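**From the Grindden Street tool library**

Well, November has come around again and the shelves are looking fuller than they have in years, which is a lovely thing to be able to write. Thank you to everyone who dropped off gear after the last newsletter. We had a good set of chisels, a tile cutter with its manual still in the bag, and a post-hole digger that took 2 of us to get through the door (it now lives outside under the awning, so please don't go hunting for it on the shelf!).

Adebayo Sani has been working his way through the hand planes at the back bench, and he tells me the old Jillier one with the cracked handle is worth saving. If you have an offcut of blackwood or anything similar at home, he'd be very glad of it, even a small piece.
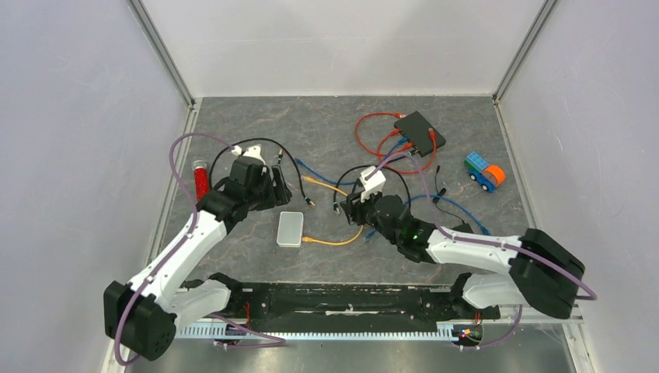
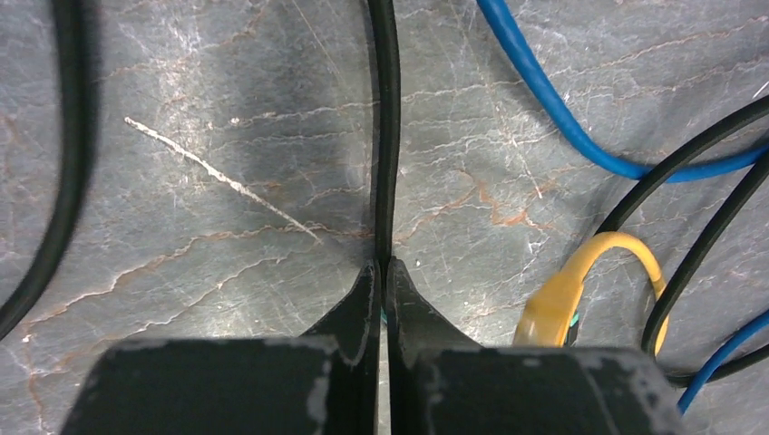 *Two arms over the marbled work surface, and a close view of gripper fingers holding a thin black cable.*

Now, a word on borrowing times. The 3-week loan stays as it is, but the sanders and the big drill are in such demand over summer that we'd love them back after one weekend if you can manage it. Ring first if you're running late and we'll sort something out, we always do. Sandpaper is yours to keep and the tin by the door is still the place for coins.

Ylva Bråten is running her sharpening evening again this Friday at seven, and I can't recommend it warmly enough. Bring your kitchen knives wrapped in a tea towel, or your secateurs, or that pair of scissors everyone in the house has given up on. I took my mother's old bread knife last time and came home very pleased with myself. There'll be tea and a slice, and parking is easiest on the Amundsen Lane side.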